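Fórum Rotas e Mercadores > Idade Média > Comércio marítimo

Tópico: Palestra sobre o comércio do Báltico, dúvidas sobre as fontes

marta_arquivo
Boa tarde a todos. Em agosto assisti à gravação da palestra de Lionel Lefèvre sobre as rotas do Báltico e o comércio de peles e cera entre os séculos XII e XIV. Dura pouco mais de uma hora e vale o tempo, mas fiquei com dúvidas sobre os números. Ele diz que um único registo alfandegário lista 1,147 barris de arenque e 131 fardos de peles numa só estação. Alguém sabe de que registo se trata? Na bibliografia distribuída só aparece "registo portuário, cópia tardia".

Pergunto também se alguém leu o livro da editora Barbier que ele cita no fim. Não o encontro em nenhuma biblioteca perto de mim.

pedro_quilha
Tenho o livro. É uma coletânea, e o capítulo que interessa é o quarto, de Tien-fu Lai. O registo é discutido lá. A cópia que sobreviveu é bem posterior ao original e o copista juntou entradas de anos diferentes. Eu não usaria esses números como sendo de uma só estação.

helder77
Discordo do Pedro. Lai levanta a hipótese da mistura de anos mas não a demonstra. As entradas seguem a mesma ordem do princípio ao fim e o nome do cobrador não muda. Para mim é um ano só, com uma ou duas páginas fora do lugar.

pedro_quilha
O nome do cobrador não prova nada. O cargo podia ficar na mesma família durante décadas, com pai e filho de nome igual. E há duas aberturas de porto registadas depois do gelo. Num ano só isso não é possível.

helder77
É possível se o porto gelou duas vezes. Há crónicas que falam de invernos assim, com degelo em fevereiro e gelo outra vez em março.

marta_arquivo
Obrigada aos dois. Pedro, consegues dizer em que página está a discussão do gelo? Se for preciso, peço o capítulo por empréstimo.

pedro_quilha
Não consigo dizer agora. Tenho os livros em caixas por causa da obra da cozinha, que está quase no fim. Faltam os rodapés e uma prateleira. Quando abrir a caixa certa ponho aqui a referência completa. 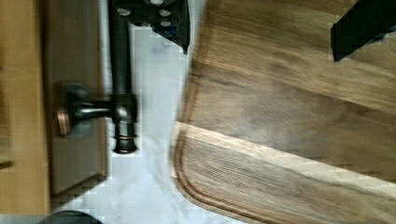

Segunda parte: a cera

marta_arquivo
Abro outro ponto no mesmo tópico para não espalhar a conversa. Na segunda metade, Lefèvre afirma que a cera rendia mais do que as peles aos mercadores pequenos. O argumento é que a procura das igrejas era constante e que a cera não se estragava na viagem. Parece-me razoável, mas ele não apresenta preços.

ines_vt
Trabalhei este tema no mestrado. Os preços existem, só que estão dispersos em testamentos e cartas de dívida, e cada cidade tinha a sua medida. Converter tudo para uma unidade comum é o grande problema. Duas pessoas sérias podem partir dos mesmos documentos e chegar a resultados bem diferentes. Por isso entendo que numa palestra para o público geral ele tenha deixado isso de fora.

helder77
Entendo que deixe de fora a tabela. Não entendo que apresente a conclusão como assente. Podia ter dito que era a opinião dele.

ines_vt
Ele diz "na minha leitura" quando entra no assunto, perto do minuto quarenta. Depois é verdade que não repete.

helder77
Fui ouvir outra vez. Diz, sim. Retiro essa parte. Continuo a achar que faltam preços.

tiago_remos
Entro na conversa só para perguntar uma coisa. Qual era o risco de uma viagem destas para um mercador pequeno? Na palestra fala-se de naufrágios e de piratas, mas fiquei sem perceber se era um em cada dez navios ou um em cada cem.

ines_vt
Não há uma taxa de confiança. Os naufrágios aparecem nos documentos quando dão origem a um litígio, por exemplo sobre quem fica com a carga que deu à costa. Os que não deram processo ficaram de fora. O que se vê bem é como os mercadores reagiam ao risco: dividiam a carga por vários navios e tinham pequenas partes em cada um. Um dos testamentos que li menciona quotas em sete embarcações, e o homem estava longe de ser rico.

pedro_quilha
Acrescento que para a cera isso era fácil, porque vinha em blocos que se repartiam. Com cavalos ou tecidos caros já era outra conversa.

tiago_remos
Obrigado, era isso que queria saber.

marta_arquivo
Para quem quiser seguir: o grupo de leitura Siston vai ler o capítulo de Lai na próxima sessão, por videochamada. As inscrições fecham a 2023-09-01 e o limite é de 70 pessoas. O texto é enviado a quem se inscreve, o que resolve o meu problema da biblioteca.

helder77
Inscrevi-me. Levo a questão do gelo.

pedro_quilha
Encontrei a caixa. O capítulo começa na página 88 e a discussão do gelo está na nota 31, com continuação no apêndice. Relendo, Lai é mais prudente do que eu dei a entender. Escreve que a mistura de anos é "a explicação mais económica" e deixa a outra em aberto. Mantenho a minha posição, mas o Helder tem razão em dizer que não está demonstrado.

helder77
Fica registado. Vou ver o apêndice antes da sessão.

marta_arquivo
Obrigada, Pedro. Já pus a referência na lista de leituras do fórum, com a nota sobre a cópia tardia.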